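Trosora adds a handheld gripper kit to its rental list

Trosora has added a handheld gripper kit to the equipment it rents to labs and small robotics teams. The kit has been on loan to three groups since the fall and went on the public list on 17th February. Readers who already hold an account can book it through the same form as the arms and mobile bases.

The gripper is meant for recording household tasks by hand, so that the recordings can later be used to train a robot with a matching tool. A person holds it, does the task, and the kit stores the motion. No arm is needed at the recording site, and that is the main reason teams have been asking for it. An arm and its stand take most of a day to move and set up. The gripper comes in a padded case with a charger, two sets of replacement pads and a printed quick guide.

Kanokwan Tanasarn ran the longest of the trial loans, working for Plalon on bedroom tasks: folding shirts, straightening sheets, moving clothes from a bed to a drawer. Her team recorded 2065 takes in 14 working days. She rated the weight as fair for short sessions and tiring after an hour, and she now has people swap at the half hour. Setup was quick once they had done it a few times. The written guide skips a step in the pairing section, and Trosora says a corrected page will go out with every kit from May.

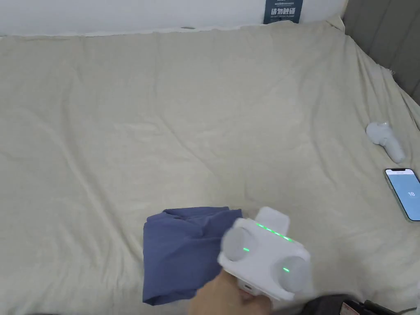
The gripper in hand over a bed, next to a folded dark blue cloth. The green lights run along the top edge of the body.

Cloth was the hardest part of the trial. Thin fabric slipped out of the grip more often than thick fabric, and a shirt lying flat on a sheet took several tries to pick up by the collar. Plalon ended up leaving the failed tries in its data with a note on each one. Wiroj Rojanasak, who handles support at Trosora, suggests starting with towels and moving on to shirts after a day or so of practice.

Other points from the trial reports:

Battery life was over 3 hours in normal use. Charging is from the supplied charger only.

Files are copied off at the end of a session. There is no live upload, and none is planned this year.

The shortest rental is 2 weeks. Longer loans can be extended by email if no one else is waiting.

Training is optional. Nuno Abreu gives a one-hour video session for new users, and it is included in the rental price.

Bookings and questions go to the Trosora equipment desk. Please say which tasks you plan to record so the right pads can be packed.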